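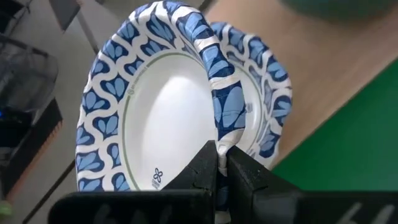 Call for participants: working group on good practice for two-armed table work
Hokby, posted 8/21/18

Most written rules for robot work at a table are, to our minds, not worth much. They are drafted by people who sell arms and signed off by people who have never watched one pick up a plate. We want a handful of people to go through the draft Lekeck code line by line and say which parts hold up.

What the draft covers
The code has 28 clauses. Some are plain sense. Others, like the one on two arms sharing the space over one mat, read as if the writer had only one arm in mind.
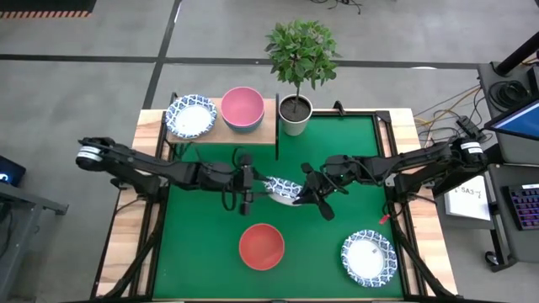
What you would do
Read the draft, then sit in on sessions at our Ukinmont site and mark each clause as kept, broken or too vague to tell. We expect plenty of the last. Clause 2 asks for "suitable clearance" above bowls and other open items – suitable to whom, it doesn't say.

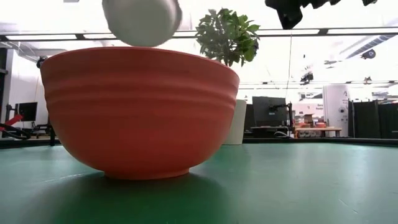 Who should apply
Operators, safety reps, kitchen and care staff, anyone who has had to follow a rule that made no sense on the day. You don't need to like robots. Gautam, who wrote the draft, will answer questions but has no vote. Being told that a layout of plates and bowls is "low risk" should make you want to ask who decided that.
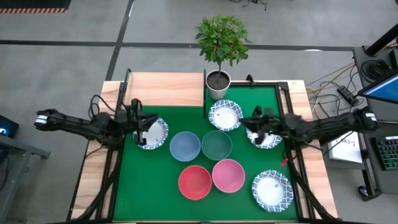
We would also like people who can write a short, clear sentence. Fee of up to 1000 for the full round, travel paid. The group reports in April.

Write to Hanne Kvaran, quoting ref. 718. No CVs, one page at most.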